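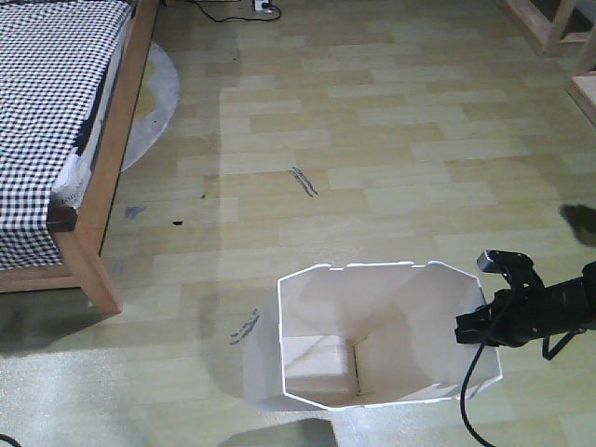
Steltholm guest house – room check, 11th September
Checked by: Do-yoon Ok
Copy to: Mattes Wegener

1. Bed, side rail: OK. Please pass the hand along the whole wood also next time, I search for splinters and not only look.

2. Bed, joints: one screw was a little loose at the wall side. Tightened by me.

3. Checked cloth on bed: OK. It hangs over the near end but stays above the bottom rail. Keep it so, a longer cloth catches the foot.

4. Floor: OK, no plank lifted. The seams should be looked at again before the heating starts.

5. Bin: must be empty at check. Yes. Rim has no sharp place. I washed the inside with Jidden cleaner, 50 ml in the bucket.

6. Way from bed to door: 142 cm at the narrow point, good.

7. Window handle: NOT OK. It turns but does not lock. Mattes, can you order the same one as in the Pallham house?

8. Smoke alarm: test button works. Battery date I could not read – ladder was too short.

Next check end of September, only points 2, 7 and 8.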